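How many demos before you change the table?
Tallemville Makers board > Robots and automation > Learning from demonstration
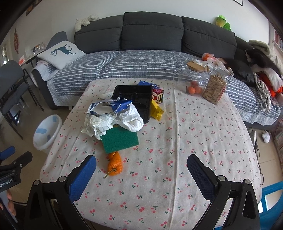
Lindsay Kerslake wrote that changing the table was the wrong place to start, and that the order of the takes should be sorted out first. Her full reply is further down, as the thread got merged and the order went funny.

clothpeg_c (thread starter)
Posted 19/02/2026

Right, the question. I'm collecting pick and place takes at home with a hand-held gripper. Task is "put the mandarin in the jar with the others". So far I have 80 takes on the one cloth, same sofa behind, same clutter at the back. The policy trained on those does well enough when I lay the table the same way. Move the jar to the other side and it goes for the place where the jar used to be.

Do I carry on to a few hundred here and then move, or move now? I can do 16 takes in a sitting before my wrist starts to complain and the movements get sloppy.

Settings, in case anyone asks: wide lens, lights on, curtains as they come. Each take starts with the gripper open and ends with it open and clear of the jar.

Clirnix_dave
Move now. 80 from one layout is 80 copies of nearly the same thing. I'd take 20 from each of 4 layouts over what you've got.

clothpeg_c
By layout do you mean different room, or just shuffle the things on the table?

Clirnix_dave
Shuffle first, it's cheap. Jar left, jar right, jar near, jar far. Then the fruit. Then change the cloth. A printed cloth like yours gives the camera plenty to hang on to, which is good for tracking and bad for the model if it's the only cloth it ever sees. It will learn that jars live on cherries.

Lindsay Kerslake
I said the order matters more and I'll explain, as the quote got cut when the threads were joined. If you do all the jar-left takes on one evening and all the jar-right takes on another, you have also changed the light, your posture, how tired you are and how fast you move. The model can't tell which of those goes with the jar. Mix them. Write the layouts on slips, pull one out, lay the table, do one take, pull the next. It's slow. My first set was 2916 takes done in blocks and I ended up throwing away most of it.

Hollis
Disagree with doing one take per slip. Resetting the table takes longer than the take. Two or three per slip is fine, and you'll get more done before your wrist goes.

Lindsay Kerslake
Three is fine if you nudge the fruit each time. What I see people do is put it back in exactly the same spot without noticing.

Hollis
Agreed on that.

pegbag
Can I ask a daft one. Why leave the bags and packets and the sponge out at all? I clear everything off except the target and the container. My success rate on the bench is much better than what people post here.

Clirnix_dave
On your bench, yes. Then somebody puts a sponge down next to the orange and it picks up the sponge.

pegbag
It's a fixed cell, there won't be a sponge. I'm sorting brackets. I think it depends what you want the thing for, and people on here tell everyone to add mess as if it were free. Mess costs takes. With 80 takes I would want a clean table and one jar, get that solid, and add things after.

clothpeg_c
Mine's meant to work in the kitchen and the living room, so there will be a sponge. I see the point about the count though.

Carleen Whitcombe
I'm between the two of you. Keep the clutter but move it about. If the pile is always at the back left, the model treats it like wallpaper and you've gained nothing from having it there. Put a packet between the fruit and the jar in some takes so the hand has to go round it. Also put a second container out. You've got a jar of pegs next to the jar of fruit, and that's useful, but only if they swap places. At the moment "jar" may just mean "the one on that side".

clothpeg_c
They have not swapped once. That could be the whole problem.

Carleen Whitcombe
Could be. It's a quick test, so do that before you record anything new. Swap them, run the current policy ten times and see which one it goes to.

stendix_user
Two things nobody has mentioned. Clear glass is hard. If depth comes into it anywhere, try an opaque tub for a few sessions and compare. And is the lid off before you start, or is taking it off part of the task? If it varies between takes you have two tasks under one label.

clothpeg_c
Lid comes off before I press record and goes on again when I'm setting up. It's the same every time, I've checked back through.

stendix_user
Then say so in the notes for each take. You'll forget by July.

Hollis
Do you keep the failed ones? Dropped fruit, missed grasps and so on.

clothpeg_c
Deleted them as I went.

Hollis
I'd keep them in a folder of their own. If you dropped it and then picked it up again, that is a recovery, and those are worth having. A straight miss where you gave up can go.

Lindsay Kerslake
Only if the recovery looks like something you'd want it to do. Mine had me chasing a lemon along the worktop for 4 seconds and the arm learned to chase.

pegbag
That's an argument for a clean table as well.

Lindsay Kerslake
It's an argument for a lemon that doesn't roll.

clothpeg_c
Plan for now: swap test first with the old policy. Then slips, three takes per slip, fruit nudged each time, pile moved every slip, jars swapped on half of them. Different cloth for the last quarter. Failures kept apart. I'll stay with the glass jar for this lot and try a tub after, so I'm not changing everything at once.

Carleen Whitcombe
Post the swap result even if it's dull.

clothpeg_c
Ten runs done. Seven went to the pegs, two to the fruit jar, and one stopped halfway and hovered. So it learned the side.

Clirnix_dave
Keep the old 80 in the mix when you retrain. They're one layout out of several now, and they're still good takes.

pegbag
Fair enough, seven out of ten is clear. I'd still start clean for a bench job.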